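*Section 3 of the Falter airer guide. If you haven't found your joists yet, go back to section 2 and come back with a pencil mark on the ceiling!*

## 3. Hanging the airer and setting up the cord

I've put up more of these than I care to remember, and the fiddly part is always the cord, so make a cup of tea first and lay everything out on the floor. You want the two pulleys (one single, one double), the wall cleat, the two end frames, the wooden rails and the bag of fixings marked 738. If your bag has a different number on it, stop and get in touch, as the screws in the other bags are too short for a ceiling.

**Caution:** the screws must go into solid timber. Plasterboard on its own will not hold an airer, whatever it says on the packet of plugs.

### Fixing the pulleys

1. Decide which wall the cleat is going on. The double pulley goes at that end of the airer, the single one at the far end.
2. Check that both pulleys will land on a joist. Mine are 40 cm apart, centre to centre, but yours may well not be, so please measure.
3. Drill your pilot holes. Hold the hoover nozzle next to the bit if you can talk someone into helping (Ailsa Paterson did this for me in our own kitchen and we hardly got any dust in the butter).
4. Screw each pulley up by hand to start with, then nip it tight with a screwdriver. There are four screws in all, two to a pulley.
5. Give each one a good steady pull downwards. If anything creaks or shifts, take it out and try again a bit further along the joist.

### Putting the rack together

1. Stand the end frames up and slide the rails through. They're a snug fit and I usually end up tapping them with the heel of my hand.
2. Leave the same amount of rail sticking out at each end, otherwise it'll hang on the slant.
3. Don't glue the rails! You'll want them out again one day, to give them a rub down or to get the thing up the stairs of a new house.

### Threading the cord

1. Tie one end of the cord to the end frame furthest from the cleat. A bowline is lovely if you know it, and a double knot pulled really tight will do if you don't.
2. Take the cord up over the single pulley, along the ceiling, and over one wheel of the double pulley.
3. Carry on down to the cleat and leave a generous loop there.
4. Come back up over the other wheel and down to the near end frame, and tie off.
5. Lower the rack as far as it goes. I like it to stop 90 cm off the floor, a comfy height for loading. Shuffle the loop until it hangs level, then knot the loop just above the cleat.

**Note:** new cord stretches. Expect to re-level it once or twice in the first month, and don't trim the spare until you have.

### First load

Start with something light and raise it slowly, hand over hand, keeping the cord wound once under the cleat as you go. Finish with a couple of figure-of-eight turns. Never let children work the cord, and keep the rack well clear of a hob or a light fitting.

Small things go on the outer rails, where you can reach them. Sheets go over two rails in the middle with a gap between the layers, and the weight shared evenly from end to end.

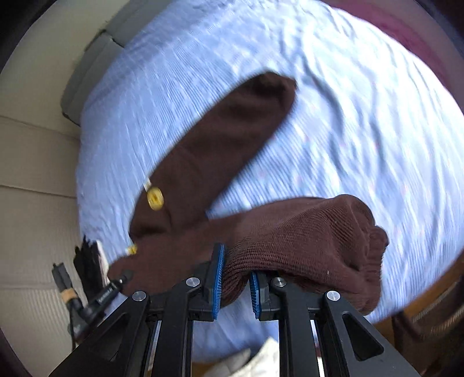
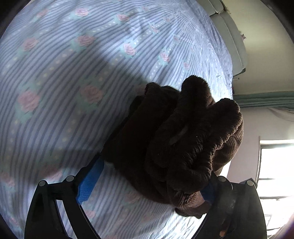 *First picture: brown ribbed sock. Second picture: striped sheet with pink roses.*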